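Setting Up Your Table

Okay, this is the part I always rush, so please learn from me!

1. Clear the top and wipe it with a damp cloth (plain water is fine).
2. Unfold the Groltex mat and let it relax for an hour or so. Mine took until lunch.
3. Slide the mat to one side and leave the other side open for the bulky stuff.
4. Tighten the four leg bolts by hand — no power drivers, please.

Caution: keep the load under 252 pounds, and don't sit on the edge. I've done it and I regret it.

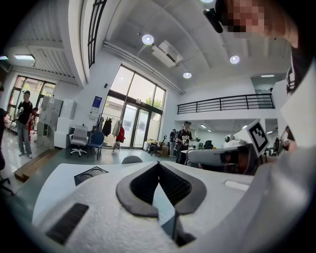 Tables with a light top show every smudge, so I keep a dry cloth handy. I like a rounded edge like the one on the white top here, and a chair tucked on the far side so its back stays low behind the table. Ceiling lights can bounce off white, so if you get glare, turn the table a little and try again before you do step five.

5. Push down on each corner. If it rocks, go back to step four.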